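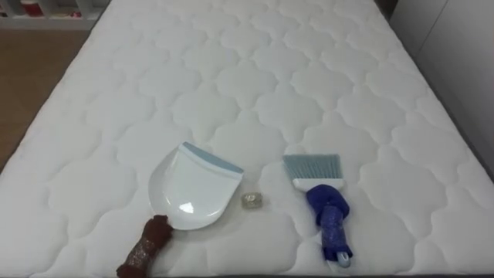 The quiet joy of a properly aired bed

There is a moment on a Saturday morning, with the windows up and the doona slung over the balcony rail, when the bedroom smells of nothing at all. I love it. I grew up in a house where the beds were stripped bare at the turn of every season, and it took me years of share houses and sagging futons to realise how much I missed the ritual.

Airing a bed costs nothing and asks for very little. Pull everything off, right down to the protector, and leave it off. My grandmother gave hers 24 hours, sleeping on the couch in between (she was thorough!). Most of us can manage breakfast until mid-afternoon, and on a dry day with a breeze coming through that does a lovely job.

While it's bare, go over the top with a brush. Crumbs, lint and sand all settle into the stitching, and a soft brush gets them out of the grooves far better than the flat of your hand. Work from the pillow end down. I like to finish with the vacuum on its lowest setting, along the seams and then the piping, where dust really does love to gather.

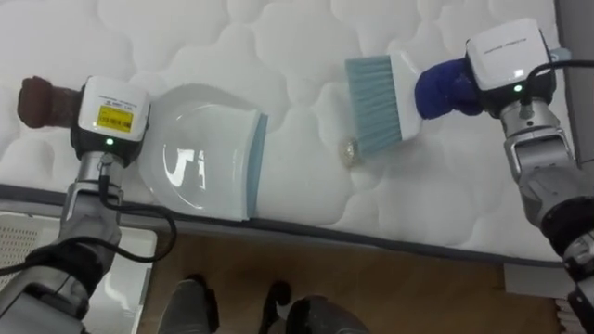
Then there's the linen, and this is where I get carried away. In Gaete, the little river town where I spent last October, the guesthouse dried its sheets on long lines between the lemon trees and ironed only the top hem. I slept like a stone. I came home and bought a set from Skumora, a two-person mill that sells 100 per cent flax in colours like wet slate and oatmeal, and I've been hanging them outside ever since, even in July.

Wool underlays deserve the same treatment. Mine is a Homon, 6 years old and still springy, and it goes over the fence in the shade with a good shake at each end. Keep it out of the full midday sun – wool goes brittle and yellow if you cook it.

Put it all back together late in the afternoon, before the damp comes in. Smooth the bottom sheet, tuck it hard, add one blanket more than you think you need, and go to bed early with a book.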